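How to move a long table to another room without damage

In our office on Plunoncombe Street we move tables quite often. A room is a meeting room in the morning and a workshop in the afternoon, and the tables must follow. I have moved many of them and I have also made several mistakes, so I wrote down the method which works for me. It is for a long, narrow table with a flat board and metal legs, carried by two, one at each end. For round tables or glass tables please look for another guide.

What you need

Two carriers of similar height, if possible
A measuring tape
Masking tape and a pencil
Four felt pads or an old blanket
The key or screwdriver for your table, if the board must come off
Closed shoes

Step 1. Clear the table completely

Take everything away, also the small things. A pen looks harmless, but when the board tilts it will roll, and somebody will try to catch it with the hand that should hold the table. Unplug the lamps and the chargers and pull the cables out from below. If your table has a cable tray, look inside it. In ours I once found a full cup. 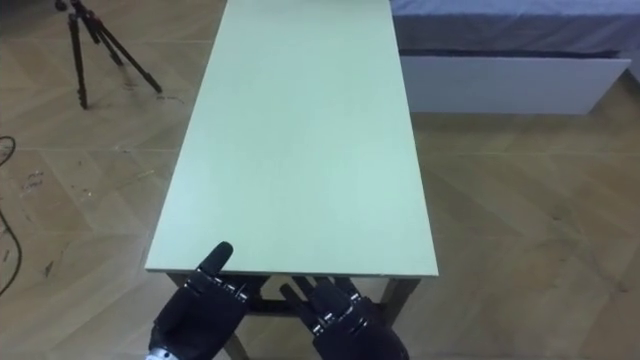 Cleaning should be done at this moment and not after the move. Dust and small crumbs work like sandpaper under your fingers and under the blanket. With a matte top like this pale mint-green one, use a soft cloth that is only a little damp, and wipe along the length of the board. Then dry it with a second cloth. I don't recommend polish or any spray with oil before carrying, even if the bottle says it is for furniture. The board becomes slippery for the whole day.

Wipe also the edges, all the way around. Here the hands will be, and it is the place which everybody forgets.

Step 2. Measure the way

Measure the length and the width of the table, then the narrowest door, then the corners. The corners are more important than the doors. A long table goes through almost every door if you turn it on its side, but in a narrow corridor it may not turn at all. Our corridor has one bad corner near the Espinoza meeting room, and there we always take the board off.

If you are not sure, put masking tape on the floor in the size of the table top and try to imagine the turn. It takes five minutes. Open all doors and fix them open. Remove the mats.

Step 3. Look under the table

Go down on your knees and look how the board is connected to the legs. There are three usual cases:

The board is screwed to the frame. You can carry the table in one piece, but hold it by the frame.
The board only lies on the frame, maybe with some clips. You must take it off and carry the two parts separately.
The legs fold. Fold them and check that the lock is really closed.

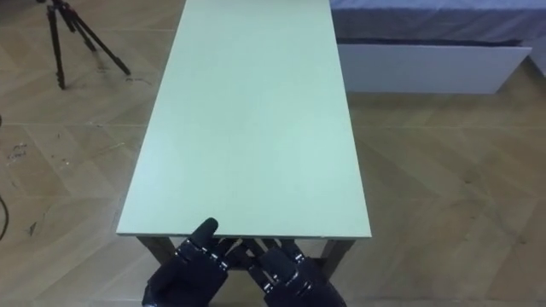 Please don't guess here. My first table was a Daner, and I believed that it was screwed. It was only clipped. We lifted at the board, the frame stayed behind for one second and then fell on the floor, and the mark in the floor is still there. Push the board gently up from below with your flat hand. If it moves even a little, treat it as a loose board.

When you take screws out, put them in a small bag and tape the bag to the frame. Write with pencil on masking tape which end of the board goes to which end of the frame. The holes are often not the same on both sides.

Step 4. Agree on the words

Before lifting, decide who gives the commands. It should be the one who walks forward, as this carrier sees the way. We use only four words: up, go, stop, down. The word "okay" is forbidden, because for one carrier it means "I am ready" and for the other it means "now we lift".

Step 5. Lift and carry

Stand at the short ends, facing each other. Bend your knees and keep your back straight. Put your hands close to the corners, not in the middle of the short side, or the board will want to turn. The fingers go under or around the edge, depending on which end you have and how tall you are. Then say "up" and lift slowly together.

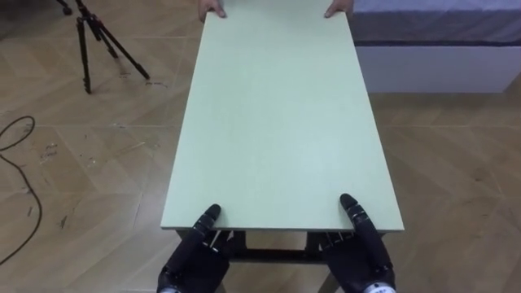 Keep the board level during the whole way. If one carrier is taller, the taller one should bend the arms a bit more and hold lower. Small steps are better than long steps. When your fingers become tired, say "stop" and then "down". Don't try to change your grip while walking.

For a door, first stop in front of it. Turn the board on its long side, check that both carriers have a good hold again, and then pass. I leave at least 4 cm on each side for the hands.

Step 6. Put it down

Place the blanket or the felt pads first. Lower one end, then the other end, and always take the fingers out one hand at a time. For a loose board, the frame must already stand in the new place. Lay the board a little to one side and slide it to the right position, with the fingers away from the crossbar.

Put in all screws by hand first and tighten them only when every screw is in. If you tighten the first one completely, the last one will not find its hole.

Step 7. Check if it is stable

Press on each corner. When the table rocks, turn the small feet below the legs if it has them, or use a thin felt pad. I check again after 20 minutes of use, as a new floor sometimes lets the frame settle differently.

A last remark about the weight. I do not carry a full table with two if it is very heavy. The big conference table in our Dresirden room is over that limit for me, and for this one we take the board off and use a trolley.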